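Unit 4 notes. Hanging up: storage and drying in small homes.

Read these before the seminar. The set reading is the Esora housing survey, chapters two and three, and the short extract from the Ullel inventory. Bring the floor plan you drew for Unit 3, as we will be marking it up again.

## Where we left off

Unit 3 dealt with things kept in boxes, chests and drawers. The main point was that closed storage hides things and stacks them, so the object at the bottom costs the most effort to reach. Hanging works differently. Each object has its own place and can be taken without moving the others, but it stays in view and it uses up wall.

For most of the period we cover, poorer households in the region hung far more than they shelved. A shelf needs a sawn board. A peg needs a stick and a hole. The Ullel inventory of 1506 goes through a farmhouse room by room, and the clerk groups goods by where he found them: "on the wall", "on the beam", "in the chest". The wall and beam lists are longer than the chest list in every room except the bedchamber. Note that pans, hams, a bridle and a winter coat are all on the same beam.

Keep in mind that the clerk was valuing goods for a debt. He left out anything he thought worthless, so rags, string and broken tools are missing. We can't use the list to say what the house was like to live in.

## Drying as a storage problem

Wet cloth is the awkward case. It has to hang, it needs air on both sides, and it is only there for a day or so before it moves somewhere else. A home therefore needs hanging space that is in use part of the time and in the way the rest of the time.

Outdoors this hardly matters. In a flat it matters a great deal. A full wash can hold about 1000 ml of water after spinning, and all of that goes into the room if the window is shut. In the Esora survey, tenants with no balcony dried washing in the following places:

- over doors
- on radiators
- on a frame in the bath
- from a rail or hook above a table or worktop

The last group is small, but the survey authors spend some time on it. Overhead hanging takes no floor, and warm air collects up there. The drawback is reach. Anything hung high must be light, and small things such as socks are slow to peg one at a time with your arms raised. The answer in many homes was the clip hanger: a single piece with a row of clips on it, which can be lifted down and put back up in one movement.

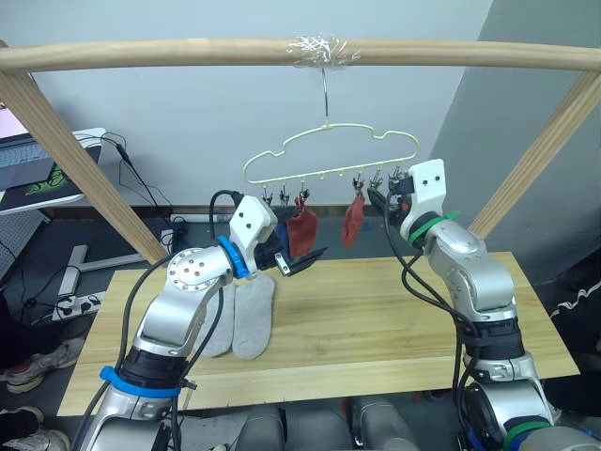
Uliana Koval asked in last year's seminar whether this counts as furniture at all, given that a clip hanger can be put away in a cupboard when the washing is done. It is a fair question and the course does not have a fixed answer. For the essay you may treat any fitting as furniture if you can show that the room was arranged to allow for it. A hook left up all year passes that test. A hanger kept in a drawer probably doesn't, unless the hook it needs is also there.

Two terms to learn:

**Fixed point.** The part attached to the building or to a heavy piece of furniture. It may be a nail, a hook, a bracket or a rod between two posts.

**Carrier.** The part that holds the objects and hangs from the fixed point. It may be a hanger, a basket or a short rail.

Older homes often have many fixed points and no carriers. Newer homes have few fixed points, often because tenants are not allowed to drill, and so they lean on carriers. Zeman's catalogue, which we looked at in Unit 2, sold the two parts separately at first and only later as sets.

## The kitchen rail

Kitchens show the same pattern with dry goods. The question here is which tools deserve to be on the wall. The usual rule of thumb in the household manuals is frequency: hang what you use daily, drawer the rest. In practice people also hang things that are a nuisance in drawers. Whisks catch. Ladles stop the drawer from closing. Measuring spoons slide to the back and get lost.

The Clolo flats were fitted with a rail beside the cooker, 80 cm long, with hooks built into it. The designers expected pans. The follow-up visits found very few pans. Tenants had put up small utensils, and pans stayed on the hob or in the oven.
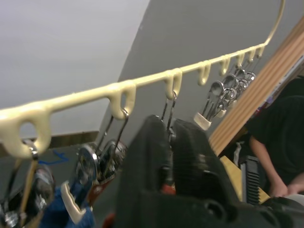
One tenant told the visitors that she had stopped seeing the rail after a month, and that this was what she liked about it: her hand went to the right hook while she was looking at the pot. Several others complained about grease. An open rail near a cooker has to be washed along with everything on it, and the manuals of the time say very little about this work or who did it. We will come back to it in Unit 6.

Spacing is worth a note as well. Built-in hooks fix the distance between objects. If they are close together, wide tools overlap and you lose the main advantage of hanging, as you have to lift one to get at another. If they are far apart, a rail of the same length holds less. Sliding hooks avoid the problem but they shift every time something is taken down, and people in the survey found that irritating.

## Sorting before hanging

A short point, but it comes up in the exam most years. Hanging has a stage before it. Things are laid out, paired or grouped, and only then put up. This needs a flat surface near the fixed point. Plans that show a drying area with nowhere to put the basket down were drawn by someone who wasn't thinking about this stage.

Look for it in the Esora plans. In the better layouts the table sits below or next to the hanging place, so the same spot does for sorting and for taking down. In the worse ones you walk -- seven steps in the case of the corner flats -- from table to rail with wet washing in your arms.

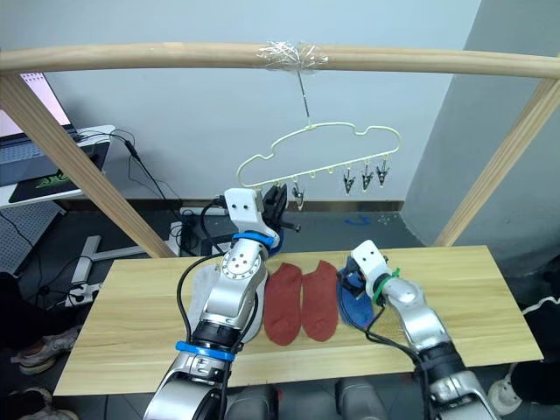
## Task for the seminar

1. On your own floor plan, mark every fixed point in the room. Include door handles and chair backs if they are used for hanging.
2. Mark the flat surface nearest to each one.
3. List the carriers kept in the home and where they are stored when not in use.
4. Pick one fixed point and write half a page on what it is used for at different times of day.

Handwritten plans are fine. Work in pairs if you like, but each person needs their own sheet.

## Further reading

Branislav Ondrejka's essay "Pegs and Beams" is in the course folder. The first half is the useful part for this unit. The second half is on stables and can be left until Unit 7, where we look at tack rooms and tool sheds.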